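# Comparación de pinzas en el puesto bimanual: procedimiento de ensayo

Revisión del 19 de julio

El presente documento establece el procedimiento para comparar dos modelos de pinza, Dornora y Cosgrove, montados en el puesto bimanual del laboratorio Bornholm. Se dirige al personal técnico que ya ha recibido la formación básica de seguridad y que dispone de credenciales para el controlador Skarodness. Sustituye a la versión de marzo, cuyos valores de apertura no deben utilizarse.

## 1. Preparación del puesto

1. Compruebe que la parada de emergencia está accesible y que el controlador arranca sin avisos.
2. Lleve ambos brazos a la posición de reposo y retire de la mesa todo objeto ajeno al ensayo.
3. Monte el mismo modelo de pinza en los dos brazos. No se admiten configuraciones mixtas en esta comparación.
4. Apriete los tornillos de la brida en cruz y verifique a mano que no existe holgura.
5. Cargue el perfil correspondiente: `1344` para Dornora y `2297` para Cosgrove.

El cambio de perfil no restablece el cero de los dedos. Es preciso ejecutar la rutina de puesta a cero después de cada montaje, aunque el controlador muestre el estado «listo». Si la rutina se interrumpe, deberá repetirse desde el principio.

## 2. Recorrido de los cables

Antes de fijar los cables, mueva cada muñeca hasta sus dos límites de giro, a velocidad reducida. El cable debe conservar un bucle suficiente en ambos extremos y no entrar en el espacio de cierre de los dedos. Anote en la hoja de ensayo cualquier contacto con la mesa.

## 3. Objetos y colocación

El ensayo emplea objetos rígidos y objetos deformables. Los primeros se colocan siempre en la marca central; los segundos se depositan sin alisar, ya que los pliegues forman parte de la dificultad prevista. Ambos brazos deben poder alcanzar el objeto sin cruzarse.

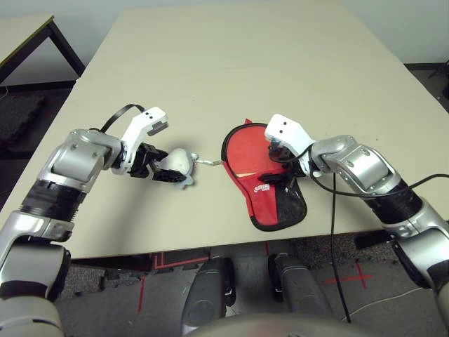
Los objetos textiles requieren un criterio propio de evaluación. Una pinza puede cerrar correctamente sobre una pieza rígida y resbalar sobre un tejido acolchado, o bien sujetar varias capas cuando solo se solicitó una. En la manopla roja y negra, el brazo derecho trabaja sobre la parte superior mientras el izquierdo mantiene entre los dedos un objeto blanco arrugado; en una disposición de este tipo, el operador anotará por separado el resultado de cada mano. El ribete se considera zona de agarre válida. La trabilla o lengüeta, en cambio, se registra como agarre parcial, puesto que permite levantar la pieza pero no orientarla.

## 4. Ejecución

1. Inicie la grabación en el controlador y espere la confirmación en pantalla.
2. Aproxime la pinza en vertical, con los dedos abiertos al valor del perfil.
3. Cierre hasta detectar contacto. No aumente la fuerza de forma manual.
4. Eleve el objeto, manténgalo suspendido durante 1000 ms y devuélvalo a la mesa.
5. Abra los dedos por completo antes de retirar el brazo.
6. Repita la serie con el otro brazo y, a continuación, con ambos a la vez.

Si el objeto cae, no se recoloca durante la serie - se detiene la grabación, se anota la caída y se comienza de nuevo. Las series interrumpidas se conservan, identificadas como incompletas.

## 5. Registro y comparación

Cada agarre se clasifica como completo, parcial o fallido. Se considera completo el que mantiene el objeto durante todo el intervalo sin deslizamiento apreciable. En los tejidos se añadirá una observación sobre el número de capas sujetas.

Los resultados de Dornora y Cosgrove se compararán únicamente entre series realizadas con el mismo objeto, el mismo brazo y la misma versión del controlador. Una diferencia observada en un solo brazo no basta para preferir un modelo; en ese caso se intercambiarán las pinzas entre los brazos y se repetirá la serie.

## 6. Incidencias frecuentes

**La pinza no alcanza la apertura indicada.** Revise el perfil cargado y repita la puesta a cero.

**El controlador detecta contacto antes de tiempo.** Suele deberse a un cable tenso en la muñeca. Libere el bucle y vuelva a fijarlo.

**El tejido se desplaza al descender la pinza.** Reduzca la velocidad de aproximación en ambos modelos, nunca en uno solo, y hágalo constar en la hoja.

Al finalizar, devuelva los brazos a la posición de reposo, cierre la sesión en Skarodness y archive las hojas junto con las grabaciones de la serie.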